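Community Help > Events & Visits > Demos

What should I expect to see at a household robot open day, and what do I have to prepare?

posted by Fillilent
31/05/2026

So our makerspace got invited to an open day at a place called Skosari, they teach robots to do kitchen and laundry jobs. We can bring a group. I said yes before thinking, now I'm the organizer apparently.

Stuff I need to know. Is it worth the drive (500 miles round trip for us, we would stay one night)? Do visitors just stand behind a rope and watch an arm wave, or do you get to try things? They sent a form with a "chore station" option where you do a task yourself wearing a head camera. Is that worth signing up for, and how long does it take? Half my group are teenagers and will be bored in two minutes if it's all slides.

Also the form asks if we want to "bring our own task". No idea what that means. Anybody been to one of these? Doesn't have to be the same place.

Thanks in advance, need to send the form back pretty soon.

3 replies – sorted by most helpful

Ikeda

Went to theirs in April with a group from the library. Writing this on my break so excuse the typos.

Short version – go, but go for the chore station. The arm demo is fine. It picks up a cup, puts the cup in a rack, picks up another cup. Slow. Really slow. The teenagers in our group filmed the first one and then looked at their phones. The people running it were nice about it and told us straight out that it drops things, and it did drop one.

The chore stations are where you learn something. You do an ordinary job with your hands and then you sit at a screen with one of the staff and they go through how a machine would have to break it up. Where did you grab it, when did you change your grip, which hand was just holding and which was doing the work. I have washed dishes my whole life and could not answer half of that.

What we did, in order:

1. Sign in and safety talk. Thirty minutes on the schedule, felt longer. Closed shoes, hair tied back, no dangly bracelets near the arm. They do check.

2. Arm demo. You stand behind the tape. Ask questions here, they like it, otherwise it's a lot of quiet watching. Ask what happens if you move the cup half an inch, that one got a good long answer and a second try.

3. Sink station. Everybody gets a turn. Sounds like the dullest thing on the sheet and it was the one we talked about all the way home. You just rinse a dish. Left hand has it from underneath, right hand spread out on top, dish tipped down so a corner goes into the water. Nobody in our group had ever thought about tipping it. The guide said tilt is the whole problem – a hand feels the weight shift and corrects, a gripper has to be told.
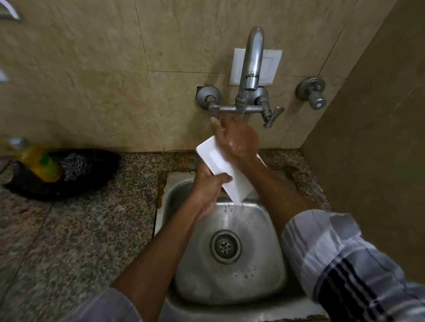

4. Playback. They put your clip on the big screen next to a couple of others and stop it every second or so. Try to get a seat near the front. The fun argument was about soap, whether picking up the bottle counts as part of the task or a separate one. No agreement by the time they moved us on.

5. Folding table. Towels and T-shirts. We ran out of time and only half the group got to it, so if your people want this one say so on the form.

Bring your own task just means you show up with some small household job and they talk about how hard it would be to automate. One lady brought a duvet cover. That was a good choice, big laughs. Keep it to something you can carry.

Sleeves – wear ones that push up and stay up. Mine didn't.

Worth 500 miles? If it was only the arm I would say no. With the stations yes.

Comments on this reply

Fillilent: this is super helpful, thank you. Did the head camera bother anyone? One of mine wears thick glasses

Ikeda: not really, bit heavy on the front. Tell them about the glasses when you sign in and they'll adjust the strap. You look down at the sink the whole time so your neck feels it more than anything

Fillilent: ok and is it one long turn or a few short ones

Ikeda: four short ones each, then swap

Wallport

Been to a different one, a warehouse place not a kitchen one, so take it for what its worth. Ours was a big hall with about 2000 visitors and you could hardly see anything, we were at the back. If yours is by invitation with small groups then you're already way better off.

Two things I'd do. Email ahead and ask how many stations are running on your day, ours had a couple switched off. And eat first. Ours had a coffee cart and that was it.

For the teenagers, give them a question to find the answer to before they go in. Mine had to find out what the robot is worst at. They asked every single staff member and got a different answer each time.

I'd pick something with a lid for the own task thing. Jars, lunch boxes, whatever. Lids are hard.

skosari_fan_or_not

just go its free isnt it

Comments on this reply

Fillilent: the day is free, the gas and the motel are not lol

Fillilent: Update – form is sent, ticked the sink and the folding, and we're bringing a fitted sheet. Will post again after we've been.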